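Sorting out the kitchen drawers, part two

In November I wrote that I was going to empty every drawer and cabinet in the kitchen before the end of the year. I got through the drawers. The cabinets are still as they were, except the one over the stove, which I did last night because I was looking for cinnamon and ran out of patience.

The rule I started with was to throw out anything we hadn't used in a year. That didn't work. King-fai uses the fish kettle once every two years and would notice if it went. So we changed it to a rule about duplicates. If we own two of something, one goes. We had 5 vegetable peelers and 8 wine stoppers, and we don't drink much wine.

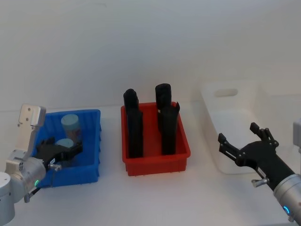
Sorting goes faster if you decide where things are headed before you pick them up. My first try was one big pile on the floor, and I spent a whole evening moving it from one side of the room to the other. Now I use bins, and it helps a lot if they don't match. With a blue one, a red one and a clear-ish white one side by side, I can tell from across the room which is which. Blue is keep, red is donate, white is "ask King-fai." The white one always fills up first. I tried labels on matching bins before that and kept dropping things in the wrong one when I was tired.

The donate pile went to the thrift store on Marras Street in two trips. They don't take knives or anything with a frayed cord, so call first if you have a lot of either. The woman at the counter was happy with the baking pans and less happy with the mugs.

Small stuff is the hard part. Rubber bands, twist ties, birthday candles, toothpicks, the little packets of soy sauce. None of it is worth donating and all of it feels wasteful to throw out. My friend Yen-ting Yip keeps hers in old jam jars on one shelf, and when the shelf is full she stops saving things.
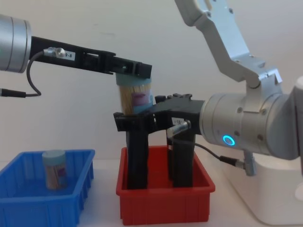

I copied her, with one change. Anything that came in its own jar or box stays in it, and only the loose things get moved. I had been pouring stuff out of perfectly good containers into nicer ones, which took time and left me with the empties to deal with.

The soy sauce packets I did throw out. Some of them had gone hard.

What's left is the tall cabinet by the back door and the two under the sink. The tall one has a shelf that sags in the middle, so I'll have to take everything off it anyway and see if the pegs can be moved. I also want drawer dividers for the utensils. I looked at the Furwood ones, but they're a half inch too long for our drawers and I don't want to start sawing. If anyone has found some that fit an older, shallow drawer - ours were built with the house - leave a comment.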